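ハンドヘルドグリッパの指先パッド比較 フェルト面とシリコン面
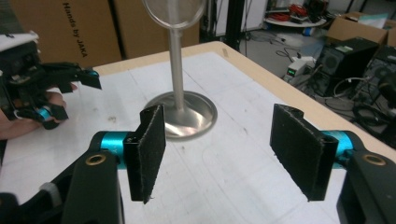 フェルト面パッド、全開。奥は把持対象の金属スタンド。

先週からの続き。手持ちグリッパの指先に貼る材料を決めるため、同じ対象物で2種類を比べた。結論を先に書くと、当面フェルトで進める。ただし細い棒をつかむときの横滑りは残っているので、完全に片付いたわけではない。

構成

グリッパは平行2指の手持ち型で、左右1台ずつを両手に持って使う。機構部分はVirkardの図面を元に社内で引き直したもので、リンク長とパッド取り付け部だけが原図と違う。指の根元側にシアンの円筒形の関節が入る。カメラはグリッパ側に固定し、両指の先端が常に画角の下半分に入るように角度を合わせてある。

記録側のコントローラはChou。開度と画像を同じクロックでスタンプする設定にした。以前使っていたPurnnessのボードは開度の取得が画像に対して遅れ、しかも遅れ量が起動のたびに変わるので、今回の比較からは外した。補正できないことはないが、毎回校正を取るのは手間に見合わない。

対象物

金属のスタンド。浅い皿状の台から細い棒が垂直に立ち、上に透明な円盤が付く。選んだ理由は三つの異なる面を一つの物体で試せるからで、台の縁は薄く、棒は細く、円盤は透明で画像から輪郭を取りにくい。加えて台が磨かれているため、照明の位置によって強い反射が出る。露出の設定を見直すのにも都合がよかった。

把持位置は棒の中ほどと台の縁の2か所とした。円盤側は重心が高くなり、持ち上げた後の姿勢がばらつくので今回は扱わない。

手順

1. スタンドを机の中央に置く。机の天面は白く、細かい擦れがあるが、そのまま使う。
2. 右手のグリッパを全開で近づけ、両パッドの間に棒を入れる。
3. 閉じて持ち上げ、二呼吸ほど保持してから戻す。
4. 左手のグリッパで台を押さえる条件と、押さえない条件の両方を行う。
5. 各条件12回。パッドを替えて繰り返す。

操作者は私とCorentin Gautierの2名。握力の個人差がそのまま把持力に出る機構なので、一人分のデータだけで判断すると危ない。条件の順番は操作者ごとに入れ替えた。

フェルト面

摩擦は中程度。棒をつかむとき、指の角度が多少ずれていても表面の毛足が吸収して、接触が線から面に近くなる。閉じ始めの衝撃が小さく、スタンドが倒れにくい。棒の把持では12回のうち滑りによる失敗が2回あった。いずれも左手で台を押さえない条件で、持ち上げる途中に棒を軸として台が回り、そのまま下へずれた。台の縁では失敗なし。

難点は耐久性で、パッドの上下の端から布がほつれてくる。ほつれた繊維はカメラの画像に写り込む。学習に使う画像で指先の輪郭が日によって変わるのは望ましくない。端を折り返して接着するか、縁を熱で処理できる素材に替えるか、どちらかが必要になる。折り返すとその分だけ厚みが増え、全閉時の開度の原点がずれる点に注意。

もう一つ、黒のフェルトは反射がほとんどない。金属の台が明るく光っていても指先の明るさは安定しており、セグメンテーションの閾値を触らずに済んだ。これは予想より効いた。

シリコン面

摩擦は高い。棒の把持で滑りによる失敗はゼロ。数字だけ見ればこちらが上になる。

ただし離すときに問題が出る。パッドを開いても棒が片側に張り付き、スタンドが引きずられて傾く。棒の把持12回中8回で、台の片側が机から浮いた。倒れたわけではないので当初は成功として数えていたが、置いた位置の再現性を見ると無視できない。収集したデータをそのまま模倣学習に使うと、離す動作の直前に不要な揺すりが入る。Corentinの記録を見返すと、本人も無意識に手首を振って外していた。

表面に埃が付くと摩擦が落ちるのも扱いにくい。午前の最初の組と午後の最後の組で感触が違い、途中でアルコールで拭いてから取り直した組がある。拭いた後は元に戻る。

カメラについて

両条件とも同じ広角レンズ、固定露出。自動露出だと台の反射が画角に入った瞬間に全体が暗くなり、黒い指が背景の暗い部分に溶ける。固定露出では反射部分は白飛びするが、指先と棒の境界は残る。棒の把持ではこちらの方が情報が多い。

透明な円盤はどちらの設定でもまともに写らない。縁が背景によって見えたり消えたりする。深度を足しても透明体は抜けるので、この部分は画像から取ることを諦め、棒の位置から推定する方針にする。

広角なので背景もかなり入る。作業机の向こうの床や機材まで写っているため、学習時に背景へ引っ張られる可能性がある。Gandirthorpeの部屋で取ったデータと混ぜれば多少は緩和できるはずだが、向こうは机の高さが違い、カメラの俯角の分布がそろわない。混合比は別途検討。

同期の確認

比較とは別に、Chouの記録を1本長めに取って欠落を調べた。1,293フレーム中、開度のサンプルが対応しないフレームはなし。Purnnessでは同じ処理で再同期の警告が出ていたので、ここは素直に改善と見てよい。

開度の原点はパッド交換のたびに取り直している。フェルトは押し込むと潰れるので、全閉の定義を「接触した点」にするか「潰し切った点」にするかで値が変わる。今回は接触した点に統一した。シリコンはこの差が小さく、どちらの定義でも実用上は同じになる。後から両方のデータを混ぜるなら、どちらの定義で取ったかをメタデータに残しておくこと。前回これを書き忘れ、丸ごと取り直した。

判断

失敗率だけならシリコン、離すときの挙動と画像の安定性まで含めるとフェルト。データ収集用の手持ちグリッパという用途では後者を優先する。滑りの2回は左手で台を押さえれば出ないので、手順側で避けられる。シリコンの張り付きは手順では避けにくい。

シリコンの表面に溝を切って接触面積を減らす案もある。型から作り直しになるため今は見送るが、ロボット側のハンドに同じパッドを付ける段階で再検討する。手持ち側とロボット側でパッドの材料が違うと、摩擦の差がそのまま動作のずれになるので、最終的には両方をそろえる必要がある。

残件

・フェルト端部のほつれ対策。折り返しと熱処理の両方を試作。
・棒の把持位置を上下に振ったときの滑りの確認。
・操作者を増やした場合の握力のばらつき。
・円盤の位置推定。

折り返し版のパッドは火曜に接着が終わる。全閉の原点を測ってから同じ手順で12回取る。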